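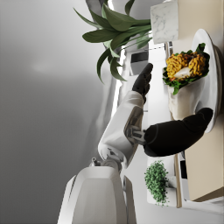
The Well at Kaker

Danang Yusof came to Kaker in May, on the back of a truck that carried the pump, two boxes of fittings and a goat that was not his. The driver put him down by the school wall and asked which things belonged to the charity. Danang pointed. The goat went on to the next village.

He worked for Fudimico, which had drilled wells along the Tarnel road for some years. His part was the last part. Other people found the water and made the hole, and he came when the noise was finished, to set the pump and to teach somebody how to keep it alive.

"You are younger than the last one," said the woman who met him. Her name was Mrs. Oyelaran and she had the key to everything in the village that could be locked.

"Was he good, the last one?"

"He was sick the whole time. We carried water for him also."

She showed him the room where he would sleep. It was the store behind the school, with a mattress on a door, and the door on bricks. Then she walked him to the well before he could put down his bag. Children followed. One boy had a bicycle rim and a stick and he rolled it in front of them like the escort of a minister.

The concrete ring was clean. Danang knelt and let down his line with the weight on the end, and he waited for the small change in his fingers that meant water. It came at 34 meters. The paper in his pocket said the same. He was pleased with this, because papers in his pocket were often wrong.

"So there is water," said Mrs. Oyelaran.

"There is water."

"I knew that. My mother told it to the men with the machine. They put their machine where she told them and then they wrote in the report that the machine found it."

He had read that report. He did not know what to answer, so he asked if he could meet her mother.

The mother sat under a roof of woven leaves and was sorting beans. She did not stop for him. She asked if he was married, and what his father grew, and whether the pump would be loud. He said no, and nothing now, and a little. She gave him a handful of beans to sort, and he sat beside her until the light went down, putting the stones on one side. She told him that when she was a girl the walk to the river took the whole morning, and that she had three scars on her foot from the same rock. She had hated that rock. After her wedding she went back with her husband's hammer, and it took her a long time, but she broke it.

The pump went in slowly. A pipe had a bad thread and Danang had to cut it again by hand. Mrs. Oyelaran held the lamp. She had chosen herself to be the person he taught, and she learned in a way that made him nervous, without writing anything, looking at his hands and not his face. On the second evening she took the wrench from him and said he was turning it too far.

He was turning it too far.

"How much must each family pay for the repairs?" she asked later. "The last one told us a number and then he told us another number."

They sat with the school register, in which she had written all the households on the back pages. There were 166 names. Some of them were crossed out and written again. Danang made the calculation twice and told her, and she looked at the sum for a while.

"The ones near the end cannot pay this," she said.

"Then the others pay a little more."

"You will tell them that?"

"I thought maybe you."

She laughed, the first time since he arrived, and it was so loud that a dog got up and moved.

In the morning they tried the handle. At first it gave only air, a dry sound like an old man who wants to speak and forgets. The boy with the bicycle rim had been promised the first turn, and he hung on the handle with his whole weight, with his feet off the ground. Then the water came, brown, and then less brown. Danang told everyone to wait until it was clear. They waited badly. Somebody's small daughter put her head under it with her mouth open and had to be pulled away by the dress.

He looked for the old woman. She had walked to the well with her own bucket, a yellow one with a wire for a handle, and she stood in the line behind the others and would not be moved to the front. Three people offered. When her turn came she filled the bucket to half, lifted it, and thought about the weight.

"It is not far enough," she said to Danang. "I will be home before I have finished thinking."

He offered to carry it. She gave him a look and went away along the path — not quickly, and spilling almost nothing.

The truck was coming for him at 3. He went to wash the grease off his hands, and Mrs. Oyelaran called after him that he had left the wrench on the concrete, and did he think wrenches grew there.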